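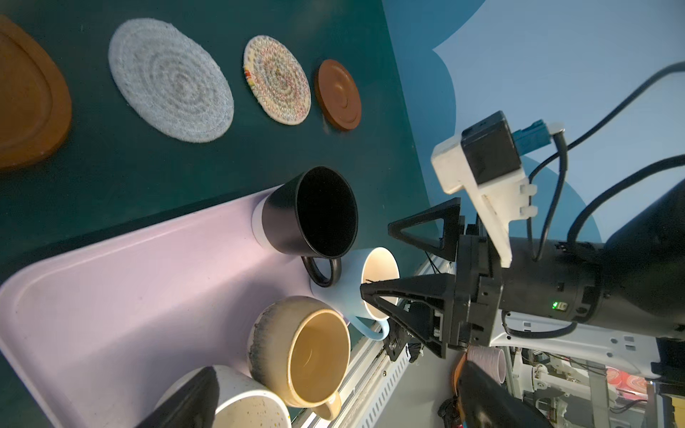
Kitchen and dining room walk-through, Rilside rental, spring opening

I do this one in April before the first guests, and again whenever I get a bad feeling. My comments are under each item so whoever does it next can see what I was thinking. Print it, scribble on it, leave it in the drawer by the stove.

1. Smoke alarms (kitchen, hallway, both bedrooms)
OK. Pressed every button and held it until my ears rang. The hallway one chirped once while I was on the ladder and then went quiet, so I put a new battery in and wrote the month on the tape.

2. Carbon monoxide alarm
OK, but it's plugged in behind the armchair again. Please stop putting the armchair there! I moved it back toward the window.

3. Fire extinguisher
Needs attention. Gauge is in the green, pin is in, but the wall bracket is loose and I could wiggle it with one finger. Syahrul has the right anchors in his truck and says he can do it Saturday.

4. Stove and hood
OK. All burners lit on the first click except the back left, which took a few tries. I cleaned the igniter with an old toothbrush and it behaved after that. Hood filter was disgusting – I ran it through the dishwasher twice and I'd still call it a B minus.

5. Outlets near the sink
Pass. Test and reset worked on both. The one on the right has a cracked cover plate, not dangerous yet but ugly, and I'd like it swapped before it gets worse.

6. Hot water at the tap
Fail, then pass. It was way too hot when I got there, I couldn't keep my hand under it. Turned the heater down, had lunch, came back and measured 120. Angharad, if you turn it up for the big laundry days, please turn it back down after. I know you know.

7. Table surfaces, trivets and coasters
OK. Nothing hot goes straight on a table, that's the house rule and it's on the card by the door. Coasters are fine for mugs and glasses. They are not pot holders, and anything woven should stay well away from the burners. I'd also like anything frayed or scorched tossed when you find it, no need to ask me.

8. Chairs and stools
Two comments. I sat in every one and rocked like a toddler. The tall stool by the counter has a loose screw under the seat (tightened), and the chair with the blue cushion creaks but holds. Nadiia wants to glue it. Fine by me.

9. Rugs and floor
Needs attention. The runner by the back door slides. I went halfway across the kitchen on it with a bag of groceries, so ask me how I know. Gripper pad is on the shopping list.

10. Cleaning products
OK now. Somebody had left the drain cleaner under the sink with the sponges. It's up on the high shelf in the utility closet with the latch on, and that's where it lives.

11. First aid kit
Restocked bandages and burn gel, threw out an ointment that expired ages ago. Tweezers are missing. The tweezers are always missing.

12. Exit doors and windows
OK. Back door sticks a little in damp weather but opens with a normal push. Kitchen window lock is stiff, so I gave it some spray.

Still open: extinguisher bracket, cover plate, rug pad, tweezers. Snežana has the store card, so text her if you're going into town.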